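Biology and Crafts Tutor (part-time, term-time only)
Horkavden Learning Centre, Sultbridge

Posted 2025-05-18

Horkavden is a small evening and weekend learning centre in Sultbridge. We run courses for adults coming back to study and for young people aged 11 to 16 who are taught at home. Our tutor for the Saturday programme is moving away this summer and we need someone to take over from September.

The post covers two courses. The first is Introductory Biology, taught in the morning to the younger group. It follows our own scheme of work, starting with cells and tissues and going on to plants, digestion and the blood. The second is Looking at Ceramics, an afternoon course for adults on glazes, painted decoration and the history of tableware. We know this is an unusual pair. You do not need to be equally strong in both, and we will give you time and materials to read up on the weaker one.

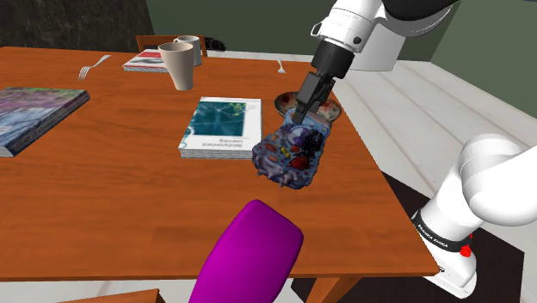

Animal cell model and speckled bowl.

What you will do

Teach both courses on Saturdays during term, with a break for lunch.
Prepare lessons from the existing scheme and adapt them where you see fit.
Mark short pieces of homework for the younger group and write one report per pupil each term.
Look after the teaching models and the ceramics used for handling sessions, and tell the office when something needs replacing.
Attend 2 staff meetings a term, held on weekday evenings at the Rotich building.

Who we are looking for

You should have taught before, in a school, a college, a museum or somewhere similar. A teaching certificate is welcome but not required. You should have biology to A level or higher, and enough interest in decorative arts to lead a discussion with adults, some of whom collect and will know a good deal already.

The ceramics course is taught mainly through looking. Students spend a long time with one object before anyone gives a date or a place of making. They learn to describe a border pattern, to follow how a design of leaves and flowers fills a curved surface, and to say where the painter has left the white ground showing. 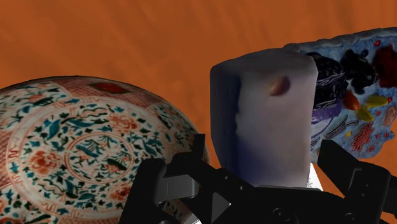
They also keep a notebook, with a drawing each week, and the tutor comments on it at half term. Drawing skill is not assessed and you do not need to draw well yourself, although you should be willing to have a go in front of the class.

Class sizes are small. Both rooms are on the ground floor and have step-free access. Parking is limited on Saturdays, and the Fernen bus stops outside.

Pay and terms

The post is paid per teaching day, with preparation time included, and holiday pay is added each month. The rate is on the application form. Travel to staff meetings is refunded. There is an allowance of £300 a year for books, materials or training. The contract is for one year in the first instance and may be renewed. An enhanced DBS check is needed and we pay for it.

How to apply

Ask the office for an application form, quoting reference 819. Return it with a covering letter of no more than one page, saying which of the two courses you would find easier to teach and how you would prepare for the other. CVs sent without a form will not be read.

Shortlisted applicants will be asked to teach a short session to members of staff, on a topic of their choice from either course. The panel will be Subira Mrema, head of centre, and Nnamdi Aliyu, who runs the adult programme.

Questions about the younger group should go to Kerubo Ogola. For anything else, including adjustments you may need for the interview, please contact Tatu Nyamweya in the office.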